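Unidad 2. El comercio de proximidad y el producto local

Asignatura: Gestión del pequeño comercio
Profesor responsable: Balakrishnan Shenoy

2.1. Concepto y alcance

Se entiende por tienda de producto local el establecimiento minorista que obtiene una parte sustancial de su surtido de productores de su misma comarca. La definición no exige exclusividad. Es frecuente que el productor abra su propio punto de venta e incorpore después artículos de terceros, con lo que pasa a actuar también como distribuidor.

2.2. Modalidades de suministro

Compra en firme. El comercio adquiere la mercancía y asume el riesgo de las existencias no vendidas.

Depósito. El productor conserva la propiedad hasta la venta y el comercio percibe una comisión. El contrato debe fijar el plazo de liquidación y la responsabilidad por mermas.

2.3. Caso de estudio: almacén Wernberg

El almacén Wernberg trabaja con dos modalidades contractuales y mantiene 141 referencias en catálogo, de las que la conservera Holst aporta la mayor parte. En diciembre registró 1306 operaciones de caja. Los productos de Tavance, entregados en depósito, se liquidan en un plazo de hasta dos meses.

El alumnado deberá prestar atención a la rotación por familia de producto y a la dependencia respecto de un único proveedor. Los datos de diciembre no deben extrapolarse al resto del ejercicio, dado el peso de la campaña navideña.

2.4. Etiquetado y trazabilidad

La venta de alimentos envasados obliga a identificar al operador responsable, el lote y la fecha de consumo preferente. El comercio conservará los albaranes de entrada ordenados por proveedor.

Lectura obligatoria: dossier Roketti, capítulo segundo.

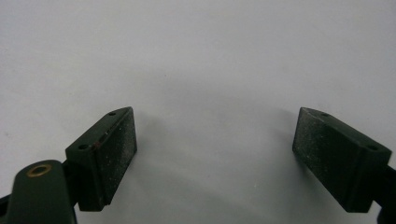
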